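Equipment review: Lanumia two-finger hand-held gripper for demonstration recording
Published 4 February 2024
Prepared for members of the Rumitville Household Automation Group

Scope

The group was asked to assess whether the Lanumia hand-held gripper is suitable for gathering examples of household work from which a robot arm may later learn. The review covers handling, grip, visibility of the work and the quality of the resulting examples. It does not cover training software. The unit was bought at the listed price and Lanumia had no part in the review.

Method

Two operators used the gripper over two weeks in furnished homes, and 456 examples were kept. Bedroom tasks were favoured, as clothing and bed linen are difficult for learning systems and are poorly covered by the material the group already holds. Operators were asked to work at an ordinary pace and to leave other bedding where it lay. 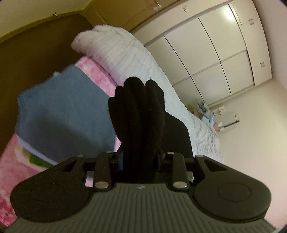 Gripper and gloved hand at the bedside, with a folded slate-blue towel on the pink blanket.

Handling

The tool is well balanced and the jaw opens and closes smoothly. Sessions were limited to 40 minutes, after which both operators reported some tiredness in the wrist. The grooved body is easy to keep clean. The handle is best suited to a medium or large hand, and a smaller grip option would be welcome.

Grip on fabric

The textured pads hold knitted and terry fabrics securely. Thin cotton is less reliable, particularly when only one layer lies between the fingers. Operators found it best to approach a garment at an edge or corner with the jaw well open, and to close only when both pads were level with the cloth.

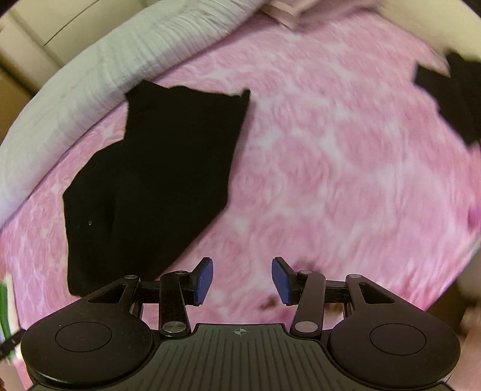
Fast sideways movement between grasps was the most common reason for setting an example aside. The manual gives little guidance on this point. After the first few sessions, operators were told to slow down on the return stroke, and fewer examples were rejected from then on.

Variety of material

A learning system that has only met plain sheets on a tidy bed can be expected to do poorly in a lived-in room. The group therefore recommends that colour and surface be varied on purpose. Dark clothing deserves particular care, as its folds and edges are hard to make out.

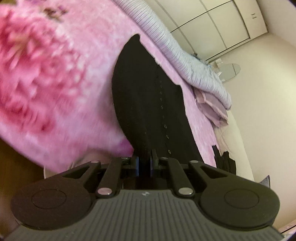
Labelling took longer than recording. The Nakamura labelling guide, which the group has used since April, asks for the type of garment, its starting position and any object overlapping it. The last of these is easily missed. Where a floral blanket lies over the left edge of a black knitted garment, as it does on this bed, the overlap should be entered as a separate note, and the small pale dots down the centre of the knit should be recorded as buttons only if the labeller is sure of them.

Limitations

The gripper records what two fingers can do. Tasks that call for a flat palm, such as smoothing a bedspread, are outside its range. Spare pads are sold only in sets, and the carrying case is too shallow to close properly over the handle.

Finding

The Lanumia gripper is recommended for recording work with clothing, towels and blankets, provided that operators are given a short period of practice before any examples are kept. Members wishing to borrow the unit should apply in writing to the Rumitville office and return it with both sets of pads.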